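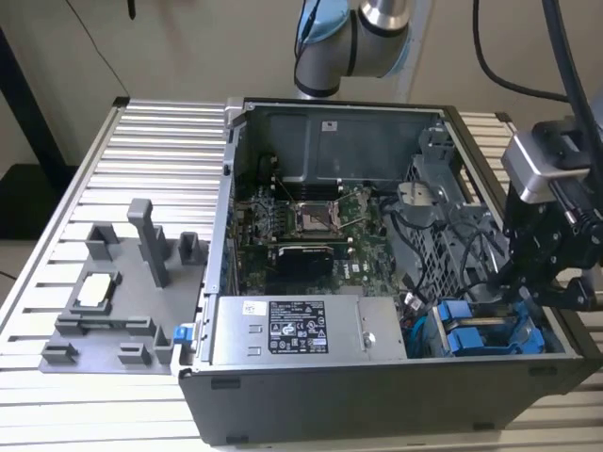

Socket open, chip on the tray: a desktop tower at the Stondwood bench.

Stondwood, which until now has sold its robot arms to people with plenty of floor space and patient accountants, has put a smaller offer on its price list. The Tatico bench kit is meant for repair shops and refurbishers who spend their days inside old office computers and would like something else to spend them there instead.

The kit costs £3,469 a month on hire, with a minimum term of 17 months, a number the firm's sales sheet gives without comment. For that the customer gets two arms, a gripper, software, a printed parts tray and what the sheet calls "onboarding", meaning somebody comes round and plugs it in. Tables are extra. So is the computer you practise on, although most of the intended buyers will have a cupboard of those already.

The job Stondwood has picked to show it off is processor fitting, and it is a brave choice. Anyone who has done it by hand knows the feeling of lowering a small, expensive square into a socket and then pushing on a lever that seems to want more force than can possibly be right. At the firm's bench the tower goes on its side with the panel off, and the processor starts out in its own pocket on a grey 3D-printed tray beside the case. The retention frame on the socket is already raised.

Lihua Jiang, who wrote most of the fitting routine, says the tray took longer to get right than she likes to admit. The kit's software needs to know where the chip starts, and a chip that has been put down any old how is no use to it. Buyers get the print files, and can make trays for other parts if they have a printer and an evening. 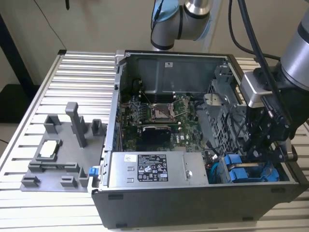

Junhao Guo would like to see the price before the poetry. A good technician can swap a processor in the time it takes the kettle to boil, he points out, and the technician will also notice that the customer has left a sandwich receipt in the drive bay. He does allow that a good technician is hard to find in August, and harder to keep once found.

Stondwood's answer is that speed isn't the point. The kit is sold for long runs of the same model, the sort that turn up by the vanload when an office clears out a floor. Odd machines, one-offs and anything with a home-made cooling arrangement are politely left to humans. The manual devotes two pages to cables, and the tone of those pages is noticeably less cheerful than the rest.

Ivumwood, the refurbisher that has signed up for the first trial, wants to use the kit for memory and drives as well. Those routines are promised in a later update. Until they arrive, the firm's own staff will do them, as they do now.
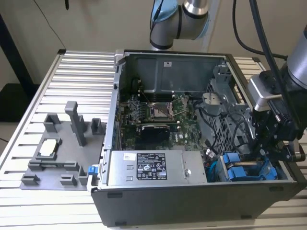

Page last changed: August, 4.40 pm (hire price corrected)

Orders are open to UK businesses only. Training is included for two members of staff, and a third can sit in if they bring their own chair. Stondwood will collect the kit at the end of the term, or sooner by arrangement, though the sales sheet has rather less to say about the arrangement.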